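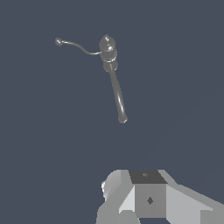 jhun_lagman
Hi everyone, long post, so get a coffee first. I've been fighting with grasp planning on faucet meshes in Collen for most of April and I'd love some fresh eyes. My planner samples 500 candidate grasps per object, throws out the ones in collision, and ranks the rest by how well the surface normals line up with the fingers. On boxes and mugs it's lovely. On this faucet, with the thick curved spout going one way and that skinny lever with the little ball on the end going the other, the ranking goes a bit mad. Nearly every top candidate lands on the spout, and what I want is the lever! I've got gravity off and no table loaded, so I don't think it's a contact problem. Has anyone had luck getting a planner to care about the thin part?

lahcen_n
Welcome to the club, my friend. The spout has far more surface than the lever, so if you sample evenly by area you'll hardly ever get a point on the thin bit. I'd split the mesh by part and give each part its own share of samples. I use 300 for the handle and whatever is left goes to the body. Took me an evening to set up in Drondgate and I haven't touched it since.

Analyn L.
I'm going to gently disagree with Lahcen, sorry! Splitting by part is fine when somebody has labeled the parts for you, but half the meshes I get are one solid lump and I'm not going to sit there painting levers all Sunday. What worked for me was keeping even sampling and changing the score. Add a term for how far the grasp point sits from the joint axis. A grasp way out by the knob gets you a nice long moment arm, and one on the spout gets you nothing, so it sinks down the list by itself.

lahcen_n
But you need to know the joint axis for that, and that's a label too :)

Analyn L.
Fair, though it's one line per object and painting a mesh is a whole lot more than that. My axes come in with the model files anyway.

tetsuya_u
Before you change either one, Jhun, could you check your collision shape? If you let the importer build a convex hull over the whole thing, the gap between the lever and the spout gets filled in solid. Then every grasp on the lever counts as a collision and is gone before the ranking ever sees it. I lost a good week to this once. Turn on the collision view and have a look. If the space between them is closed up, run a convex decomposition – I cap mine at 32 pieces and it keeps thin arms nicely.

jhun_lagman
Oh no. Tetsuya, it was one big hull. I feel silly, but also very relieved. I reran with the decomposition and there are lever grasps in the list now, though the spout still wins the top few places. So I think Analyn's scoring term is next, and if that doesn't do it I'll try Lahcen's split.

lahcen_n
Try the split first!

Analyn L.
Don't listen to him. And post your weights when you have them, mine could use a second opinion.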